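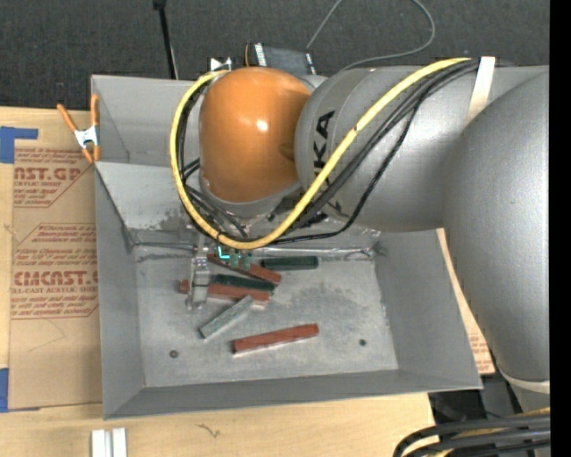 *Orange joint cover and yellow cable, over the open metal bin.*

I've had the Kemeys shamanic frame drum for 3 months now and I'm still a little giddy about it, so forgive the length!

I bought it in January after borrowing one at Hadiza Shehu's drum journey evening in Nallow. Mine had always been a bit thin and pingy, fine for keeping time, no good for going anywhere. The Kemeys has this low, round note that hangs in the room, and when you play softly near the rim a second voice comes up underneath it. I went home and ordered one that night.

The grip is the best part. It's a wrapped cross at the back, and my hand doesn't cramp even after a long journey (my old Raltberg had a bare ring and I used to get a sore thumb every time). The beater that comes with it is good too – soft head, nice weight – though I swapped to my own after two weeks.

Now the grumbles. It hates damp. On rainy evenings the skin goes slack and you'll be holding it near a heater before the circle starts. The bag is thin as well, so I'd buy the padded one from Kuventon if you travel with yours.

Glenys Gwilliam leads our group of seven, and she has played for far longer than me. She tried it at our last gathering and didn't give it back until tea. I'd buy it again tomorrow, and I'm already eyeing the bigger size for outdoor circles this summer.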